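Small tips for drawers and work tables

My mother kept her kitchen drawers in such good order that she could find the corkscrew in the dark. I did not inherit this. For many years I bought boxes and dividers first and measured the drawer later, and half of them did not fit.

Now I begin with paper. Take everything out, wipe the bottom, cut a sheet of newspaper to the exact size and put your things on it. Move them until it looks right, then draw lines with a pencil. Only then go to the shop.
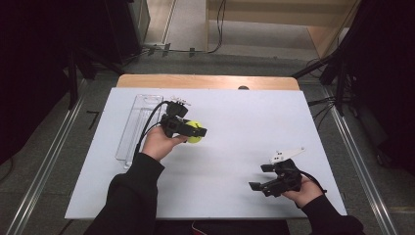
Dividers should be lower than the drawer by a finger's width, otherwise the drawer catches when you close it. For the long, narrow space beside the cutlery I like a long tray of clear plastic with compartments, like the one on the white board, next to the tennis ball. Through the clear sides I see crumbs early. Wash such trays by hand in warm water, and dry them standing up, so that water does not stay in the corners.

My neighbor Judit Kocsis puts a strip of thin rubber mat under each tray. It costs very little and the trays do not slide anymore.

White surfaces are another question. A mark from tea or a marker pen comes off with baking soda and a few drops of water, mixed to a paste. Leave it for 12 minutes and wipe in circles with a soft cloth. Please do not use the rough side of the sponge, it makes the surface dull and later it takes stains more easily.

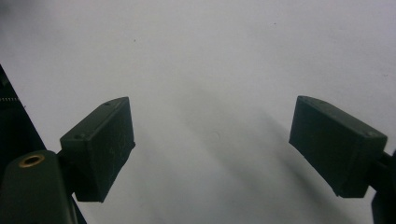 Kemeys, March

A reader, Mairéad Kinsella, asks what to do with a drawer that smells of old wood. Put in a small dish with 6 spoons of baking soda, close the drawer and change the soda after a week. If the smell comes back, sand the inside lightly and leave the drawer open in fresh air for two days.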